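Mis à jour le 22 avril 2022
Par Marijke Hendriks

Préparer son équipe à travailler à côté d'un bras robotisé

Chez Verstraete, on prépare des corbeilles de fruits et de petits objets pour les vitrines, et depuis novembre une partie de la mise en corbeille passe par un poste à deux bras. On m'écrit souvent pour savoir comment on s'y est pris, alors je vous raconte ma méthode (avec ses ratés, il y en a eu !).

1. Parlez-en avant la livraison. Moi, j'ai attendu que les caisses soient dans le couloir et j'ai passé une semaine à rattraper le coup. Réunissez les gens du poste, dites-leur quelles tâches partent et lesquelles restent. Chez nous, le robot fait la dépose, et le choix des pièces, le contrôle et l'emballage restent à la main.

2. Commencez par un seul geste. Prendre un objet, le poser dans une corbeille, recommencer. On avait 189 références au catalogue et j'aurais voulu tout lancer d'un coup... On en a gardé 4, sur une table dégagée, avec des objets factices qui ne s'abîment pas si la pince serre trop fort.

3. Faites régler le poste par celles et ceux qui faisaient le travail. La fiche de réglage (on la tient dans Fistura, mais un cahier suffit) se remplit à deux : une personne de l'atelier, une de la maintenance. Notez la hauteur d'approche, l'ouverture de la pince, l'endroit où va la corbeille. C'est comme ça qu'on a compris que les bords ajourés demandaient une approche plus haute que les bords pleins.

4. Revoyez les horaires et les fiches de poste tout de suite. Surveiller une machine, ça fatigue autrement que remplir des corbeilles. Chez nous on tourne toutes les 2 heures, et l'arrêt d'urgence appartient à tout le monde : on appuie d'abord, on discute ensuite.

5. Gardez de l'argent pour la formation. On avait mis 3000 euros de côté, tout est parti en heures d'atelier et je ne regrette pas un centime.

Pour le premier essai, placez la corbeille au milieu de la table, un seul fruit factice dedans, et faites avancer la pince en vitesse lente jusqu'au-dessus du bord. 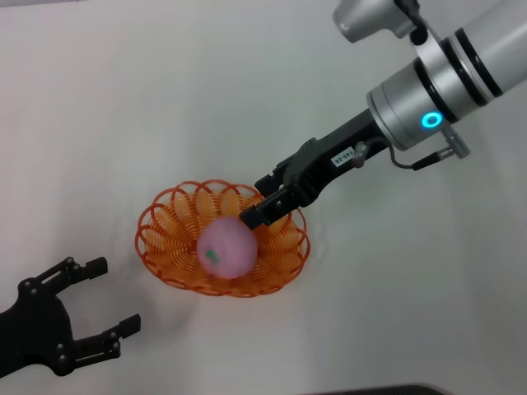 Une fois ce geste bien en main, passez à deux objets par corbeille, toujours en vitesse lente, et notez chaque arrêt sur la fiche avec l'heure et le prénom de la personne au poste.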